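Feeder Bus Timetabling at a Rail Interchange: The Girelska Corridor
Project report, second-year Transport Planning
Melquiades Escobedo and Ottar Forsberg
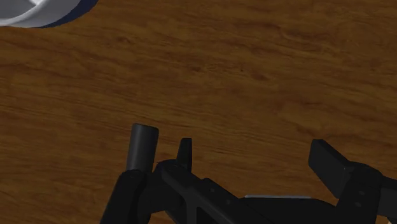
Fig. 1. Wooden tabletop, computer render.

1. Introduction
Girelska station opened in 1858 and is the only rail stop on the eastern side of the district. Two bus routes serve it, the 179 and the 212. Both are run by Wistis under a contract with the district council. The contract sets the number of journeys per day but says nothing on how they should meet the trains. This report examines whether the present bus times allow a reasonable change between bus and train, and proposes a revised timetable which needs no extra vehicles.

2. Present service
Route 179 runs from Matić Square to the station by way of the hospital. Route 212 starts at the Ernon estate and uses the ring road. Both routes run half-hourly in the daytime and hourly after 19:00. Trains towards the city leave at 10 and 40 minutes past each hour. The 179 is timed to arrive at 12 and 42 minutes past, so its passengers miss the train by 2 minutes and wait 28 minutes for the next one. The 212 arrives at 01 and 31 minutes past, which leaves 9 minutes to change.

3. Method
Bus arrivals were recorded at the station stop during the morning peak in October. Times were taken when the doors opened and were compared with the printed timetable. The walk from the stop to the city platform was timed by both authors using the ramp, and a value of 3 minutes was adopted. A connection was counted as usable if the gap between the timetabled arrival and departure was at least 5 minutes and no more than 12.

4. Results
No timetabled journey on route 179 gave a usable connection towards the city. All daytime journeys on route 212 did. Late running on the 179 was mostly picked up between the hospital and the level crossing, where there is no bus lane. It had little effect on the result, as the connection is already lost on paper.

5. Proposed timetable
Route 179 should leave Matić Square 9 minutes earlier, arriving at 03 and 33 minutes past. This gives a 7-minute change. Layover at the station would be lengthened by the same amount and the return journeys left as they are. Layover at Matić Square is at present 14 minutes and would fall to 5. No change to route 212 is proposed.

6. Limits of the study
Evening journeys and connections from the city were not surveyed. Ticket data were requested from Wistis but had not been received when this report was handed in, so the number of passengers changing at Girelska is not known.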